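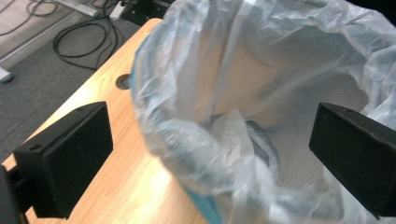
Bin with liner, on the desk

Ticket 2077: no sound on festival stream, second half
Opened by: Bình Lã
Assigned to: Thắng Hồ
Status: open

Nov 2, 2020
Listeners to the Ninh Quartet set lost the right channel after the break. The left channel was fine. The piano is panned mostly right, so the whole ballad came through as bass and brushes. The recording at the venue, Willach hall, has both channels.

Reply, Thắng Hồ:
Checked the local file. Both sides are there for the full 31 minutes. Please send the encoder log and tell me which inputs the stream feed was on.

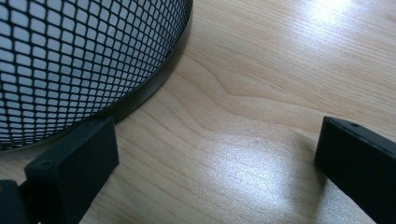
Mesh wastebasket, side

Reply, Bình Lã:
Log attached. Feed was on inputs 3 and 4. We repatched in the break to make room for the trumpet mic.

Reply, Thắng Hồ:
The log shows input 4 going silent at the repatch and staying that way. I think the trumpet took that socket on the stage box. Swap the cable first, then run the test tone on both sides. 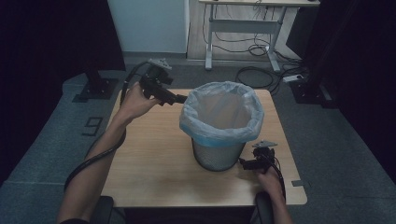
Tone is good on the left and still missing on the right with a new cable. Next I will try the spare Nesen box. Please leave this open until the December concert has had a full soundcheck.

Bình Lã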